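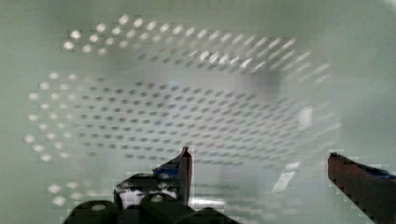 Courses > Home Kitchen Basics > Unit 3 > Draining, Rinsing and Where Things Live

Reading time: 3 minutes

OK, so last time we ran out of clock before I got to colanders, and a few of you looked relieved. Too bad, we're doing them now!

I like a plastic colander for a teaching kitchen. It's light, it doesn't clang in the sink, and small round holes hold on to rice much better than the long slots you get on some metal ones. What I want you to look for is holes up the side walls as well as across the floor. When the bottom clogs with orzo (it will), the water still has somewhere to go.

Rinsing fruit: cool water, small batches, and a shake at the end. Strawberries get rinsed right before you eat them, hulls on. I used to wash the whole box the minute I got home and then wonder why it went fuzzy by the next morning.

For the pasta exercise you'll drain 400 grams per pair. Put the colander in the sink first, THEN pick up the pot. Leif Magnusson taught this unit before me at Stullham and he had people rehearse it with an empty pot, which I thought was silly until I watched someone stand there with a full one and no free hand.

Now, layout. Before we cook anything I want you to lay your things out on the table and look at them for a minute. 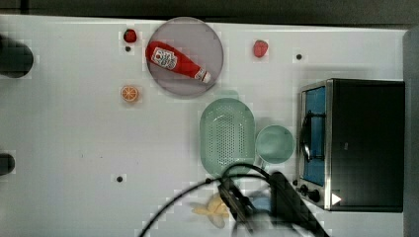

I group by job. The colander and the bowl stay together – whatever comes out of one usually goes straight into the other. Ketchup and other squeeze bottles belong with the finishing things, along with the plate. Fruit gets its own spot, and if you've cut an orange, set the slices on something clean instead of straight on the tabletop.

The toaster oven stays at one side, with room for the door to open all the way. Check that before you turn it on. Plastic goes well clear of it, and that includes colanders, bowls and bottles. The group at Skastham lost a very nice salad bowl that way in May and I still hear about it.

For next class:
- read pages 6 to 93 in the Tangen reader (it's mostly pictures, don't panic)
- sketch your own counter at home and mark where you drain, where you cut and where you plate
- bring an apron – the spare ones are all in the wash

Sketches can be messy. Mine's on the back of an envelope.

We use cookies to remember your place in the course. Accept | Manage settings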